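Section 3: Setting Up Your Snack Bins

Now for the fun part! Your Drivham bins are washed, the tabletop is clear, and you get to decide where everything goes. Set the whole layout out once before you stick down any labels, because the Holzer label strips grip hard and don't like being moved.

1. Place the clear bins on the tabletop in two groups, left and right. Leave a strip of bare table between them so you can get a hand in from either side.

2. Put the larger bins at the back and the smaller ones in front. Tall packets stand up nicely in a big bin, and you can still see them over the front row.

3. Sort your snacks by packet size first, then by flavor. (Flavor first sounds right, but you'll end up with one bin overflowing.)
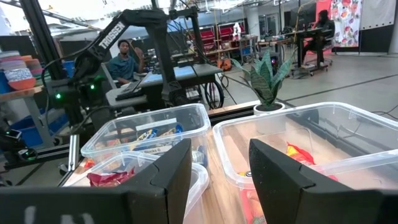

4. Stand the bigger packets against the front wall of the bin, with the printed side facing you. Small wrapped items can lie flat in the corners.

5. Once you're happy, press a label onto the near side of each bin and rub it down for 3 seconds. Blank strips can go on the far wall until you need them.

Note: Reusing a bin that used to hold toys or craft supplies? Go ahead, they're great for this! Peel the old label or cover it with a new one, and wash the bin before any food goes in.

Note: A potted plant looks lovely behind the back row. Use a pot with a saucer and lift the bins away before watering.

CAUTION: Do not stack filled bins more than 2 high. The rims can slip.

CAUTION: Keep bins out of direct sun, especially if they hold chocolate.

For refilling and rotating your snacks, go on to Section 4.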